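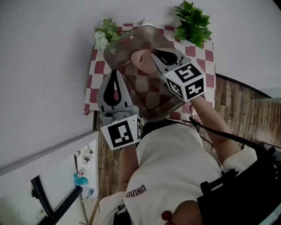
Hi! I'm Anastasia Manolakis, I run the data side of a small robot learning group in Willville, and I'm looking for people who'd like to spend some mornings doing little table chores with a gripper in each hand. No robot experience needed. Really, none. If you can pack a lunch you can do this.

What we're studying, in short: can a two-armed robot learn a household task from people who never touch the robot? You wear a harness, you hold the grippers, you do the task on a real table, and we record how the grippers move. Later we train a policy on those recordings and run it on the arms in our lab. The project is called Jiltura and this will be our second round of collection.

The first round taught us something we didn't expect. We had 1000 demonstrations, nearly all of them from the same 2 people (me and my colleague Savvas Tzavaras), and the policy was great at copying our habits and pretty hopeless once a container started out turned the other way. Then we swapped in a small batch from friends who had never done it before, clumsy moments and all, and it coped with the turned container much more often. So now I want to test that properly, with a lot more hands. That's where you come in!

What a session looks like. You come in, Savvas helps you into the harness and adjusts the straps, and you get a bit of practice time that we don't count. After that you do 20 repeats of one task. Tasks are things like picking up a box with both grippers and turning it, putting something soft inside a container, or taking it back out again. We move stuff on the table between repeats. There are breaks whenever you want them, and I mean that, your forearms will get tired before you get bored.

Please don't try to be perfect. If you drop something, pick it up and carry on, we keep those recordings too. The one thing I'll nag you about is speed, everybody goes too fast at first (I did, for weeks).

Who I'm looking for: 26 adults, any age from 18 up. I'd love a good mix of left-handed and right-handed people, and a good mix of hand sizes, so if you've got very small or very large hands please do write. You should be okay standing at a low table and looking down for a while. If you have a sore neck, shoulder or wrist at the moment, I'd sit this one out and wait for the next round. Long hair tied back, please, and leave bulky bracelets at home.

You'll be paid for the whole session, practice and breaks included, and you can stop at any point and still get the full amount. The rate is on the consent form, which I send out before you book anything. We also record video during the task. It's used for training and for our paper, and the form lets you say no to having clips shown in public.

Sessions run in the mornings through February, in the Tarar building, second floor. There's parking behind it and the bus stops right out front.

To sign up, send me a note through the Jiltura contact page with your name, which hand you write with, and which mornings suit you. I answer sign-ups every Monday, so don't worry if you hear nothing for a few days. Questions about the harness or the grippers can go to Savvas at the same address, he built most of it and he loves being asked.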